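November, cellar notebook, Celtham site

08:40. Racked the second-pass barrels of the Plolness red. Lees were firmer than on the first racking. Stopped the pump early on both of the end barrels when the sight glass went cloudy and put the bottoms in the small keg to settle. Will look at the keg again before deciding if it goes back into the press fraction.

Topping wine came from the stainless tank, same lot. Bungs rinsed, seated by hand, no mallet.

**Sulfur**

Stock solution made up fresh: 80 g potassium metabisulfite into warm water, brought to 1000 mL, stirred until clear. Label on the bottle has the month only, add the time if you use it today. The old stock is down the drain. It smelled weak and the cap was cross-threaded.

Free SO2 by aeration-oxidation on the composite sample. First run read low. Found the vacuum line loose at the impinger, reseated it, ran again with new peroxide. Second run was where I expected it. I have struck the first value from the sheet but left it legible.

Dosed the barrels after racking, in through the bung hole, stirred with the long wand. Retest after it has had time to bind. Please do not retest the same afternoon, the numbers come out high and we end up chasing them.

**Malolactic**

Paper chromatography, spots in duplicate. Malic spot gone on all of the neutral barrels. Still faint on the two newer ones nearest the roll-up door, which I put down to temperature. That corner runs cold whenever the door is up for deliveries. Moved the probe there and left the logger going. If the spot is still present on the next sheet, I would sooner warm the barrels with the blanket than re-inoculate.

Note that I dosed sulfur only on the barrels that are finished. The two by the door are chalked NO S on the head. Leave the chalk alone.

**Fining trial**

Bench trial on the press fraction, 200 mL in each cylinder. Control, low and high egg white, low and high pea protein (Osman powder, the open bag). Mixed by inversion, stoppered, left on the shelf away from the window.

- Control: hard at the back, slightly bitter, as before.
- Egg white, low: softer, fruit intact. Best so far.
- Egg white, high: thin in the middle.
- Pea protein, low: little change from control.
- Pea protein, high: bitterness down, but the lees were fluffy and I lost too much volume off the bottom.

Tasted blind once and then again knowing the order. Same ranking both times except that the two pea samples swapped. The low egg white goes forward to a single barrel. Allergen line on the back label will have to be checked before bottling if we go this way.

**Bottling prep**

Count of empty glass on the pallets is 465, which covers the short run with breakage. Closures from Zomex are in but the moisture figure on the delivery sheet is missing. Asked for it. Until it comes, cork bags stay sealed.

Filler spouts stripped and soaked. One spring was weak and has been swapped from the spares tin, which is now short of springs. Pads on the filter are the coarse grade. Need the next grade down on hand before we start, since changing midway cost us wine last time.

Serving note for the label, still open: the draft says 18°C. I would write 16 to 18 and leave it there.

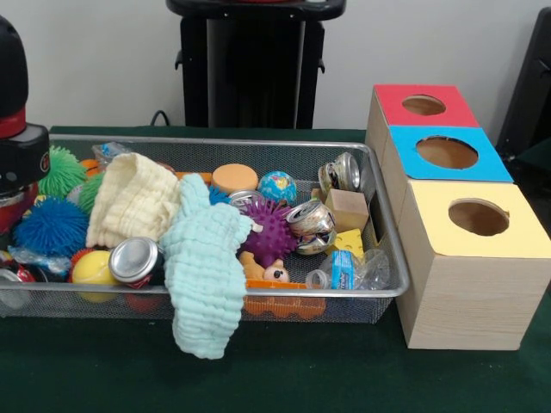

*Wire-mesh tray on green felt: spiky rubber balls, sponges, soft toys, crushed cans.*

14:15. Checked the keg of bottoms. Clear layer on top, good smell, no reduction that I can find. Drew it off with the small siphon and added it to the press fraction tank. The rest discarded.

Airlock on the tank refilled. Floor drain by the press is slow again, pulled the basket and cleared skins out of it.

Open items:

- logger download, door corner
- chromatography sheet, the two NO S barrels
- free SO2 retest on everything dosed this morning
- moisture figure for the corks
- order filter pads, order springs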